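What the Arm Costs After You've Bought the Arm

I went into this thinking the robot would be the expensive part. Silly me! When Kirsten Gagnon and I sat down in July to plan a dishwashing setup for Fletley, our little test group, we had one line in the budget that said "arm" and one that said "other," and I'd put almost nothing in "other."

Then the quotes came in. The gripper from Otar was $1,915 (fine, we'd braced for that one), and the stand and clamps came to another $1,073, which I had not seen coming at all. Add spare cables and a second set of fingers, and I was on the phone to Kirsten by lunch.
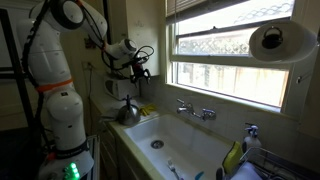
Kirsten's advice was to rent for the first 2 months and buy only what we kept reaching for. I grumbled, but she was right about the fingers. We went through so many shapes before we settled on one, and if I'd ordered them all up front I'd still be paying for them.

The other thing I'd tell anyone shopping: measure your kitchen first. Reach looks generous on a spec sheet, and then you have a deep sink and a wall cabinet to work around. Meifang Wei, who did our layout, spent 44 hours on mounting alone, and I hadn't budgeted for a single one of them. Ask about the wrist camera too, and whether it's included or an add-on. Ours was an add-on.
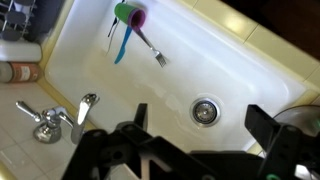
Cup and cutlery in the sink, seen from the wrist camera.

We're pricing a second station now, and this time "other" gets its own page. Kirsten wants a line for flatware, too, as forks are hard on fingertips. I've said yes to that one already.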